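3.2 Wall hooks as a fixed home for keys

Keys turned out to be the most rewarding objects in the whole study. They are small, they get carried through every room, and they are put down while the person is thinking about something else. In the Stidden diaries, which hold 2502 entries from 39 households, keys were mentioned more often than phones or glasses, and we were delighted by how much people had to say about them!

Bowls and trays were the usual starting point. They fill up quickly with coins and receipts, and a key at the bottom has to be dug out. A hook gives each set a spot of its own, at a height where the eye finds it.
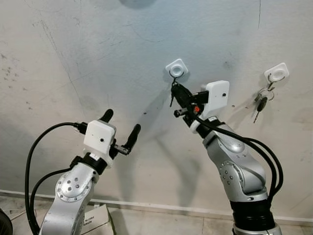
Figure 2. Keys at two white square wall hooks. The set on the right includes a black-headed car key.

Spacing mattered more than we had guessed. Car keys often come with a wide plastic head or a fob, and two such sets on neighboring hooks can knock together or tangle. Vy Giáp, who ran the home visits in September, asked each household to move its hooks apart until one set could be lifted without touching the next. Most people settled on the width of a hand, and several went on to rearrange their coats and bags in the same spirit – a lovely side effect.

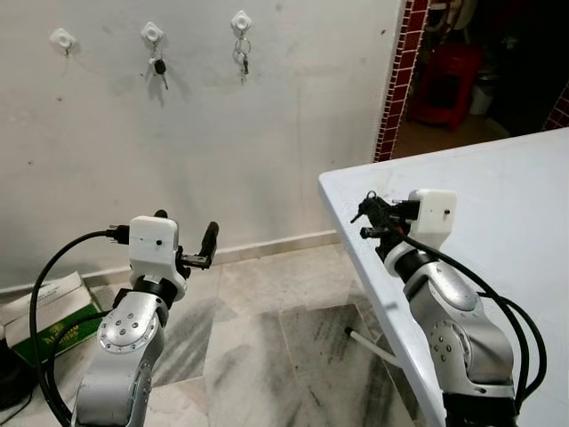 The second question was whether to keep a hook free. In 12 of the homes every hook was taken from the first day, and a visitor's keys or a borrowed spare ended up on the nearest flat surface. Homes with one hook left over coped far better. The spare hook took in whatever arrived, and the regular sets stayed where they belonged.

A table close to the hooks has its own pull. People coming in with full hands put everything down together, keys included, and mean to hang them up later. We found this pattern again and again in the Cheetham visits, and it is a wonderful topic for further work. Households that hung the keys first and unpacked second wrote far fewer entries about searching. Section 4 returns to this order of steps and compares it with shoes and mail.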